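Pre-purchase inspection checklist: bench robot cell, second unit
Site: Pradside, workshop 2
Completed by: Leokadia Szulc
Status: open, to be closed before the order goes to Grube

Each line is marked OK, NOT OK or QUERY. Comments go under the line they belong to.

1. Floor and table

1.1 Floor rated for table, arm and base: OK
1.2 Table fixed or braced against movement: QUERY
Comment: Trandau quote the table without floor brackets. Brackets are 446 extra. I would put them in the first order, as we paid more to have them added later last time.
1.3 Clear working area agreed and drawn: NOT OK
Comment: drawing still shows the old door position.

2. Arm and gripper

2.1 Reach covers the tray and all pick positions: OK
2.2 Gripper fingers clear the tray walls on approach: QUERY
Comment: needs a check at low speed with the real tray. The supplier's figures are for a flat plate.
2.3 Spare finger pads in the quote: NOT OK
Comment: ask for 4 sets. They wear faster than the rest.
2.4 Stop button within reach of the operator: OK on drawing, recheck on site

3. Work to be done by the cell

The job is sorting small parts from the open table into a compartment tray. Parts lie on their sides, at no fixed spacing, and some touch each other. Any quote that assumes parts arrive in a feeder should be sent back.

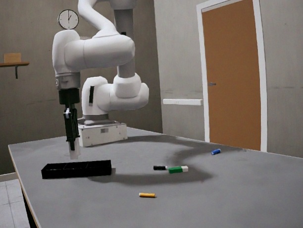
Eugeniusz Sikora asks that the tray be priced as a consumable. His view is that the budget line of 1000 for tooling will not last the year if every replacement tray comes out of it, and he would sooner see a separate line from July.

Reply, L.S.: agreed, moved to section 4.

4. Budget lines

4.1 Arm, base and controller on one quote: OK
4.2 Trays as a separate yearly line: QUERY, figure to come from Eugeniusz
4.3 Guarding: NOT OK
Comment: Vuneck priced three sides only. The side facing the door must be included.
4.4 Operator training: OK, two people
4.5 Yearly service visit: QUERY
Comment: travel is not shown. Get it in writing.

5. Before signing

Revised drawing received: no
Guarding quote corrected: no
Low-speed tray check booked: yes, Thursday morning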